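Hernurcombe gripper pair - setup and upkeep notes

README, revised August

Scope
These notes cover one pair of hand-held grippers, the cell they are used in, and what we do to keep them working. They don't cover the Surnow training code, and they make no promise that a policy trained on the recordings will open a locker of its own accord. We have yet to be convinced of that.

Jaws and pads
Each jaw is held by 6 screws. Check the pads for lifting at the corners before a session and swap both sides together. The Sosa guide says a pad lasts up to 80 sessions. Ours haven't come close, so treat that as a sales figure. 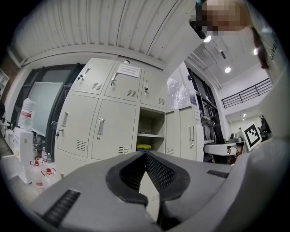
Keep the vents clear. A blocked vent gives no warning, and the first sign is usually a dropped recording that gets blamed on the cable. Blow them out every 12 hours of use.

Marker cubes
Re-seat a cube if it rocks at all, then run the Candis check again. The check passes far too easily in my view - I have had it accept a cube fitted a quarter turn out. Compare the printed pattern with the sheet by eye as well.
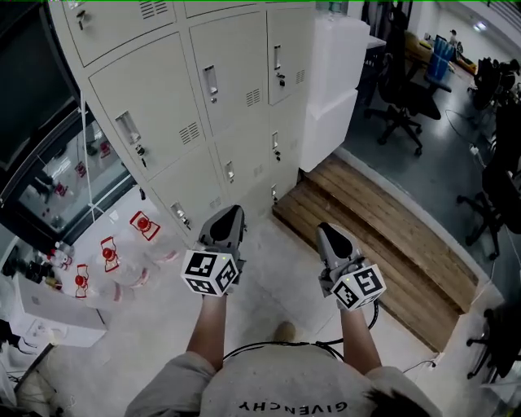 Both grippers in use at the lockers, marker cubes fitted.

Cables
Leave enough slack to reach the lowest doors. Tight cables have cost us more time than any software fault.

Known problems
- Tracking drops near the floor. The fix in release 49 made little difference.
- Pale doors under bright light upset the exposure.
- Left and right logs can start out of step. Restart both.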